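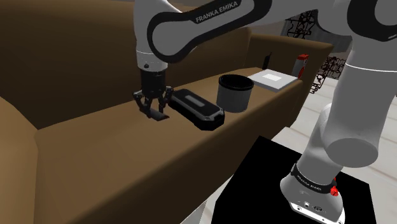 Living with the Harnach three-seater

I have wanted a brown couch since I was a kid lying on my grandmother's, so take my joy here with a grain of salt. We've had the Harnach in the living room since August and I still get a small thrill walking past it.

First, the sit. It's a firm couch! If you like to sink until your knees are level with your chin, you will hate it. I have a cranky lower back and spent years on a squashy hand-me-down that left me walking like a question mark every Sunday night. On the Harnach I can watch two movies in a row and stand up like a normal person. The seat has softened a little in the middle, where I sit, and hardly at all on the ends.

The depth suits me (I'm tall) but my partner Aldana tucks a pillow behind her for reading. Her feet don't quite reach the floor otherwise. She tried the Dekov two-seater in the same store and found it more comfortable for an upright sit, though she agrees you can't nap on it. You can absolutely nap on the Harnach. I've done the research.

Delivery was the rough part. It comes in 2 boxes and the bigger one weighs 80 pounds, and we live on the third floor. Our neighbor Abílio Carrilho helped me get it around the landing, and I owe him several dinners. Measure your stairwell before you order, and measure the turn too. The legs screw in by hand and the back bolts on with the wrench in the bag. I was done in 29 minutes, including the part where I put one bracket on upside down.

Cleaning has been easy so far. Coffee came off with a damp cloth, and so did whatever my nephew had on his hands. Ink did not. There's a short blue line on the left side from a pen I sat on, and I tried dish soap, then the Belex upholstery foam, which faded it and left a faint ring for a few days. The ring went away. The line is still there if you know where to look.

Things I'd change: the gap where the seat meets the back is just wide enough to eat a phone, and getting your hand down there takes some wriggling. The legs are low, so my vacuum won't fit under it. And the store's swatch card looked redder than the couch does in our evening light, so ask to take a swatch home if color matters to you.

The warranty on the inner structure is 10 years. I haven't had to test it and the arms feel solid even with a grown man perched on one during a game.

Would I buy it again? Yes, in the same brown, and I'd pay for the delivery crew to carry it up.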